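Visit Report: Gudon Broadcast Standards Office, Mabula Media Center
September 24, 2026

Prepared by Naomi Waweru for the Onum Viewers Association

Two representatives of the Association, Declan Lynch and the undersigned, attended the open day held by the Gudon television network at its Mabula facility. The purpose of the visit was to learn how the network reviews entertainment programs before broadcast, and to raise the concerns that members have sent us about the early evening schedule. The Association received 188 written complaints on that subject in August, of which 84 concerned a single drama series, "Draltano."

Guests were welcomed by Nuwan Thambiah, who heads the standards office. He explained that every scripted program is reviewed at three points: when the script is delivered, when a rough cut is available, and when the finished episode is submitted for a rating. Reviewers work in pairs and record their comments separately before comparing them. Where they disagree on a rating, the stricter one applies until a senior reviewer has seen the episode.

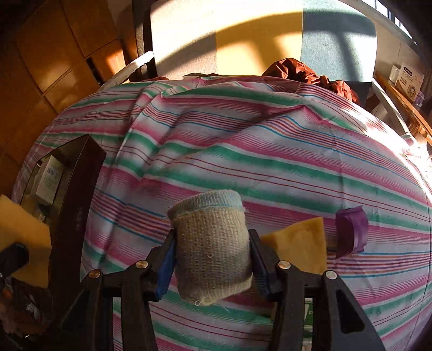
Mr. Lynch asked whether the same process applies to promotional spots. He was told that it does not. Promotions are cleared by the scheduling department against a written checklist, and the standards office sees them only if a question is referred. The Association regards this as a serious gap. Many of the complaints we receive concern trailers for late programs shown during family viewing hours, and a parent who has chosen a suitable program has no means of avoiding them.

The tour continued to the review rooms on the second floor. Visitors were shown the form on which reviewers log language, violence, sexual content and the portrayal of drug use. Each entry carries a time code and a short note on context. Mwangi Rweyemamu, a senior reviewer, took the group through a completed form for an episode that had been moved to a later hour. The changes requested by his office were modest – one line of dialogue and a shortened hospital sequence – but the producers chose the later hour over making them. He noted that this outcome is common, and that the office does not consider it a failure of the process.

An open discussion followed in the ground floor conference room. Naomi Mwakalinga, who represents the network's independent producers, argued that the present guidelines are too vague to be useful at the script stage. Writers are told to avoid "excessive" content without being told what the word means. On this point the Association and the producers found themselves in agreement. A clearer text would serve both groups, and Ms. Mwakalinga offered to share the draft her members are preparing. 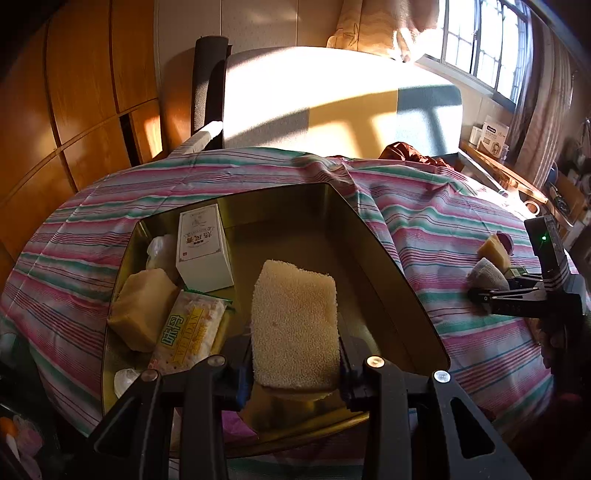
Mr. Thambiah also answered questions on complaints. A viewer who writes to the network receives an acknowledgment, and a full reply where the complaint names a specific episode. Complaints that name only a series are counted but not answered individually. Members are therefore advised to include the title, the date of broadcast and the approximate time of the material in question. The network publishes a summary of complaints each year, although the most recent edition does not separate programs from advertising.

On "Draltano," the network would not discuss particular episodes while its review is open. Mr. Thambiah confirmed that the series will keep its present hour until that review is finished. Mr. Lynch stated for the record that the Association continues to ask for a later one.

The Association has since written to the network with two requests: that promotional spots shown in family hours be reviewed by the standards office, and that the annual summary list complaints about advertising under a separate heading. Members who wish to receive a copy of the letter may apply to the Onum office in writing.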